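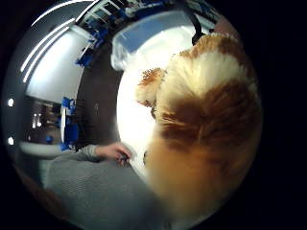
A plush toy in orange and white.

Evening classes in memory training will open in Gutport next month, after the town's adult learning centre agreed to run the course for a second year. The first session is planned for the Jendard building on Uçar Street, in the upstairs room used for language classes in the daytime.

The course teaches adults how to remember names, shopping lists, speeches and long numbers. Most of the time goes on the method of places, in which a learner pictures a route they know well, such as the walk from the front door to the kitchen, and leaves one item to be remembered at each stop. Later weeks deal with number systems, where each digit is given a sound and the sounds are built into words.

Ilse Dewulf, who teaches the course, said the first group had been a mix of students facing exams and older people who had started to lose track of names. She had expected the students to do better.

"They were quicker at first," she said. "By the end I couldn't tell you which half of the room was which. The ones who practised at home did well and the ones who didn't were still stuck on the first list."

In the opening session, learners are read a list of objects and asked to write down as many as they can. They do the same in the last session with a new list. Dewulf said the marks are kept private, and that people are free to leave the paper blank.

She also asks everyone to choose a four-figure number on the first night and carry it in their head until the course finishes. Hers last year was 3041. She turned it into a picture of a mouse on a cart - the m for three, the s for nought, the r for four and the t for one - and says she still can't get rid of it.

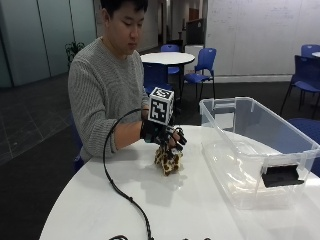

Not everyone who took part was won over. Tomas, from last year's group, said the route method had worked for him with speeches but was too slow for everyday things. "By the time I've walked round the house in my head I could have written it on my hand," he said. He has signed up again all the same, for the weeks on numbers.

Dewulf said that was a common complaint and that the answer was to use short routes for short lists. A list of five things needs one room, she said, and there is no point in going upstairs for it.

The course book is published by Prinero and is included in the fee. It has been revised since last year, with a longer chapter on faces and names and fewer exercises using playing cards, which several learners had found dull. Copies of the old edition can still be used, although the page numbers no longer match.

Places cost 100 euros, or half that for students and people over 65. Each session lasts 2 hours with a short break. The centre has said it will run a daytime group as well if enough people ask for one, and would like to hear from anyone who cannot come in the evening. A shorter course on learning vocabulary is being considered for May.

Booking opened on October 7, 2022 at the front desk of the Jendard building and by telephone. Learners should bring a notebook and a pen. The side entrance will be used in the evenings, as the main doors are locked once the library closes.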